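Home | Fixtures | Riders | Club Support | Contact

2018-07-02
Posted by Mali Gronow

Hello all, and thanks for being so patient with us over the Clevham averages. Quite a few of you wrote in to say the rider list was showing the wrong figures after the last home meeting, and you were right — our reserve had somehow ended up with a better average than our number one, which I'm sure he enjoyed while it lasted.

I've had a good look through the results import this morning. The heat scores all came across properly, 2,065 rows of them, but the page only reads the first 2,000, so the most recent heats were being left out of the sums. I've raised the limit and rebuilt the table for the seniors. The juniors are still to do. 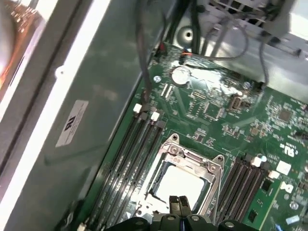
Haziq Setiawan replied that the senior list now matches his own programme notes, but that bonus points from the away leg at Nudow are still missing for both of our guests, and could somebody please look before the July team declaration goes in.

Good catch, Haziq! Guests are stored under their home club, so the import skips them. I've added both by hand for now and left the ticket open until the juniors are rebuilt as well. If your favourite rider's average still looks odd, please refresh the page first, then reply with the meeting and heat number.

Status: open, assigned to Hidayah Wijaya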